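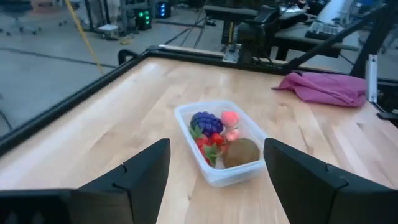
Toy fruit in a clear plastic container, on the wooden table.

Giving medicine to a toddler: what works in our kitchen

My son had two ear infections this winter, and both times the pharmacist gave us the pink syrup that he hates. I write down my small methods for other parents.

Use the oral syringe and not the spoon. Point it to the inside of the cheek, never straight to the throat, and push slowly. Give him time to swallow between pushes.

Ask your pharmacist if the syrup may be kept in the fridge. Ours had to be, and cold syrup has less taste. I put it on the top shelf at the back, where small hands do not reach.

Do not mix the dose in a full bottle of milk. If he leaves half of it, you don't know how much he took. One spoon of yogurt is enough, but ask first – some medicines do not go with dairy.

Write each dose on paper on the fridge door, with the hour. My husband Victor and I once both wanted to give the 7 a.m. one, and the paper stopped us.

Wash the syringe with warm soapy water straight after, plunger taken out, and let it dry on a clean tea towel. When the syrup has dried inside it is very hard to remove.

If he vomits after the dose, call the pharmacist before you give another. Leftover syrup goes back to the pharmacy, not down the sink.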